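# Count the near misses too

Harkmont's picking arm passed its simulated acceptance run in September, and I think it should have failed.

The run was 316 clearing jobs on a cloth-covered table, with fruit, a cup and a drinks can to go in a bin. Tranel, who wrote the control software, logged 11 drops and called the rest good. Two of the good ones bother me. In both, the gripper closed on nothing, the arm carried on to the bin, opened over it and reported a completed pick. Another item was already in there, so the bin check came back full and the job was ticked off.

A drop is an honest fault. The arm knows it has lost something, it stops, and a person comes to look. A false success goes straight through to the next step. On a packing line that means a short box. On the Jutamar site, where the same arm is meant to hand parts to people, it means someone reaching for a thing that isn't there, next to a machine that believes its work is finished. 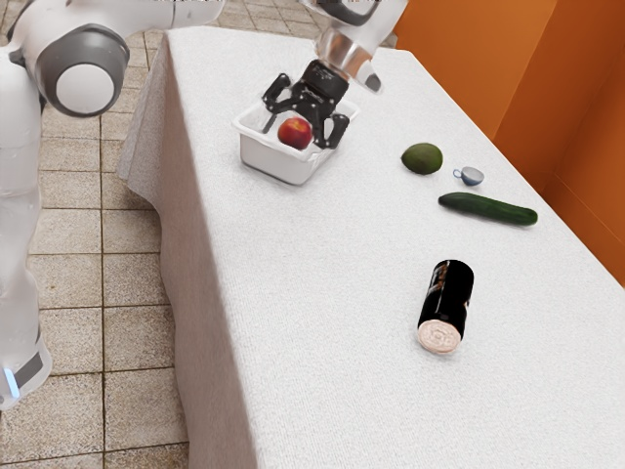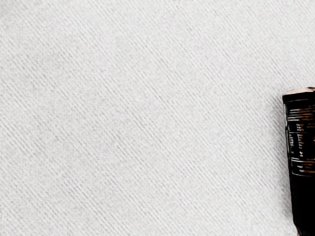
*Simulated table-clearing setup: the arm over the bin, and a closer view of a dark cylinder on a pale ribbed surface.*

Tranel's answer is that two in 316 is a small number. It is. But the acceptance sheet had no column for this kind of fault, and the two only came up when someone replayed the runs by hand. I don't know how many we would find in a longer set, and neither do they.

The fix is dull. Vogler's gripper already reports finger width when it closes. Compare that with the width expected for the item, and if the fingers have met, stop and say so. It would slow each job slightly, and some good grasps on thin objects would be flagged wrongly. I would take that trade.

Until the check is in and the whole set has been run again, Harkmont should withdraw the pass. The arm can wait a month.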